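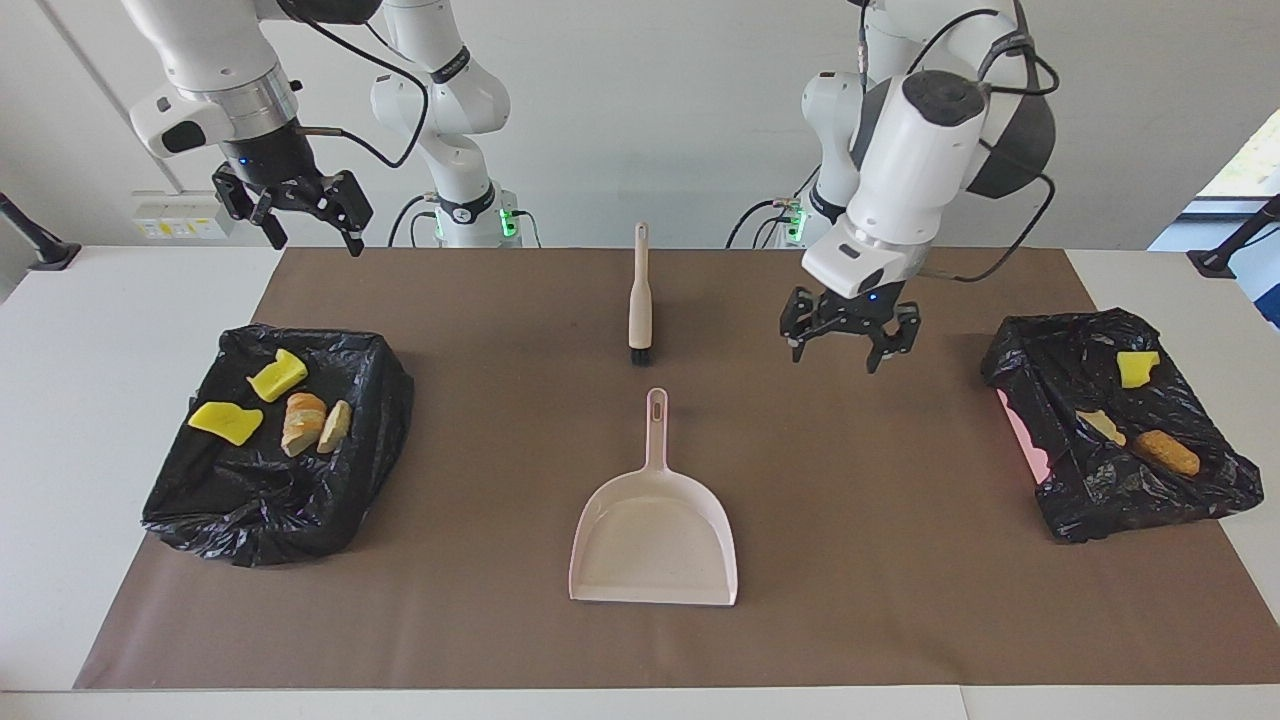 Tanner Zacharias wrote:
Get a second one for the craft table and stop carrying the kitchen one back and forth! I fought my wife on this for years and she was right. A small brush and pan within arm's reach gets used. The one in the hall closet gets used when company is coming.

Search this forum Search Advanced search

Noémie Penner
Okay, that's pretty much where I've landed too, and I'm so happy with it. Pink dustpan, black bristles, big brown mat over the white tabletop so I can let the kids go wild with dry beans and glitter. I love the long handle on the brush. My old one had a stubby little thing and my knuckles were in the crumbs every time.

Now for my real question. Do you sweep the mat in place, or do you pick the whole mat up and shake it out the back door? I've been sweeping toward the front edge with the pan lined up there, and it works great on beans. Paper bits are a different story – they hop right over the lip.

Rhonda Caron
Shake it! Always shake it. Fold the long sides in so you have a kind of trough, walk it to the door, done. I only use a brush for whatever lands on the chairs.

Laurier Landry
Rhonda, with glitter?? Please don't shake glitter onto your porch. We did that once before a Saturday birthday party and it came back in on every shoe and both dogs.

Sweep in place. Short strokes, all in the same direction, and press down lightly on the front of the pan so it sits flat. Most people hold the pan by the tip of the handle and that tilts the lip up. Put your thumb down close to the scoop.

Noémie Penner
Laurier, I just tried the thumb thing and WOW. So much less left behind. There's still that thin line at the end, though. The line of shame.

Mélanie Fortin
Back the pan up a couple of inches, sweep the line again, turn the pan a little sideways, go again. Three passes and mine is gone. Or use a barely damp paper towel for the last of it, which is what I do when I'm tired.

Also, Noémie, which way do you store the brush? If it sits on its bristles they'll splay out to one side, and then it flicks everything instead of pushing. Mine was ruined inside of a year. Hang it up.

Tanner Zacharias
I've had my Skisis brush standing on its bristles in a coffee can for 5 years and it sweeps fine. I think the splaying depends on how stiff they are to begin with.

Mélanie Fortin
Could be! Mine was a very soft Howlader, lovely for flour and bad at everything else. I still say hang it. It takes one hook.

Rhonda Caron
Hooks are good. If your pan has a slot in the handle you can hang that too, and slip the brush in behind it if the fit is right. I've got mine on the side of the bookcase, low enough that my grandson can reach it. He's 4 and he thinks sweeping is the best part of craft time, so I'm not about to stop him.

Noémie Penner
There IS a slot in the handle! I'd been laying the pan flat in the drawer this whole time and it takes up half the space. Hook is going up tonight.

And I love the idea of the kids doing it. My youngest is 5 and wants to hold the pan while I brush. It's slow, but we get there, and she's very strict with me about missed beans.

Laurier Landry
Best job for that age. Tape a square on the mat and have them sweep everything into the square first, then bring in the pan. Ours would do it over and over and then dump it out and start again, so, you know, be ready for that.

Still a no on shaking the mat, Rhonda.

Rhonda Caron
My porch, my glitter!

Tanner Zacharias
For the paper bits, slow way down at the end of the stroke. They jump when you flick your wrist. Or rub the bristles with your hand first to knock the static out. I can't prove that does anything but I do it every time.

Noémie Penner
Trying both after supper. We cut snowflakes all afternoon, so I have plenty to practice on.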